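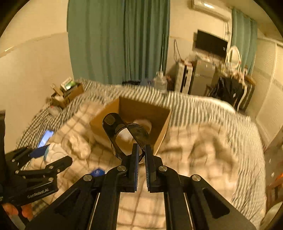
3.2 Household offerings to Hestia

The public worship of Hestia is well recorded, but her place in the private home is harder to trace. As goddess of the hearth she received the first and last share of each meal, and this custom left few objects behind. Earlier studies relied mainly on poetry and on later writers, who described the practice in general terms.

The present section draws on the Vaughan catalog, which lists 1008 inscribed and uninscribed items from domestic sites. Of these, 315 were found in rooms with a fixed hearth. Hughes grouped them by find spot and by form, and his grouping is followed here with one change: small cups without handles are treated as a separate class, as shown in Figure 4.

Figure 4. Items from hearth rooms in the Vaughan catalog, by class and find spot.

Cups and shallow dishes make up the largest share of the hearth-room group. Only 25 items carry any writing, and the name of the goddess appears in full on four of them. The remaining inscriptions are short and may refer to the owner of the house. It would therefore be unwise to read every marked cup as a gift to Hestia. Some vessels may have served at ordinary meals before they were set aside for offerings. The question of reuse is taken up in Section 3.3, where wear on the rims is compared across the classes.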